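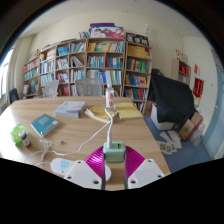
Pinza cerrada sobre el adaptador verde menta, con el cable blanco enchufado.

19 de mayo de 2025

Tarea: enchufar y desenchufar el cargador en la regleta, con la pinza de mano. Dedos Vekon magenta, tarjeta de control Pridideck. Registro de fuerza activado desde el primer intento.

Fallo en el intento 4. La pinza seguía cerrando después de soltar el gatillo. El registro marca 66 N en el dedo izquierdo y el límite del programa está bastante por debajo. Paré con el interruptor de la tarjeta. El adaptador no tiene marcas. El dedo izquierdo tiene holgura en la base, dos tornillos flojos. Apretados.

Repetí con la misma configuración y volvió a pasar en 2 de los intentos siguientes, los 2 con el cable tirando de lado. Sin tensión en el cable no lo he conseguido reproducir. Sospecho de la lectura del encoder: con la carga lateral el dedo flexa, el control cree que no ha llegado al agarre y pide más corriente. Falta confirmarlo con el osciloscopio.
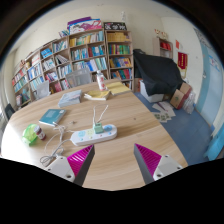

Pinza abierta, adaptador puesto en la regleta.

Otra cosa, de seguridad. Hasta ahora hacíamos la tarea con la regleta conectada a la pared. Con un cierre que no obedece y las clavijas del adaptador a medio sacar, no me gusta nada. A partir de hoy, regleta desconectada de la pared y comprobada con el téster antes de coger la pinza. Lo he apuntado en la hoja de Zarkari.

El tope de corriente lo he bajado en el firmware, pero es un parche. En diciembre ya hicimos lo mismo con la pinza vieja y se nos olvidó quitarlo.

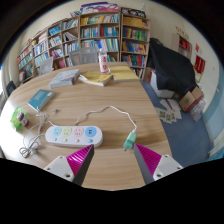

¿Se puede seguir grabando intentos con esta pinza mientras tanto?
Solo sin tensión en el cable y con el tope de corriente bajado; los intentos con tirón lateral esperan a que esté revisado el encoder.

Pendiente: medir la señal del encoder con carga lateral, pedir tornillos con fijador, marcar como no válidos los intentos con sobrefuerza.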